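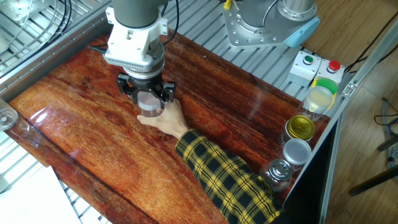
Ticket: Mantel clock stops after some hours, strike count wrong
Opened: April 2024
Status: waiting for customer

Problem as reported
The clock is a Muro eight-day mantel clock with strike on a coiled gong. It was bought second hand and the movement was serviced by the previous owner. After winding it goes for three or four hours and stops, always with the minute hand between ten and twelve. The strike is also one hour behind the hands.

First reply
Please do not move the hour hand yet. A stop shortly before the full hour often means that the strike train is taking too much force from the going train, at the moment when the lifting piece goes up. Please check these points and write back:
- Is the clock level, and is the beat even when you listen with the case closed?
- Does the minute hand touch the hour hand or the glass?
- When you turn the minute hand slowly forward, do you feel resistance before twelve?

Customer answer
Beat is even. Hands are free. Yes, there is resistance, from the ten and stronger until the hour. Tested with the dial removed, same result.

Second reply
Thank you, this helps. The resistance should be light, so I suspect the lifting piece. On this movement it sits on a post behind the minute wheel, and old oil makes it sticky. Clean the post and the hole with Zitier cleaning fluid, let it dry, then put one very small drop of Posow clock oil. Do not oil the teeth of the wheels.

Customer answer
Cleaned. There was a brown ring on the post, hard like varnish. The clock now runs 130 hours without stopping. The strike is still one hour behind.

Third reply
Good. The strike can be corrected now. This movement has a count wheel, so it does not follow the hands by itself. Lift the locking lever by hand and let it strike one more time, until the count agrees with the hour hand. Wait until it is finished before you lift again - if you hurry, the lever can drop outside the slot.

Please confirm after one full winding. I leave the ticket open until then.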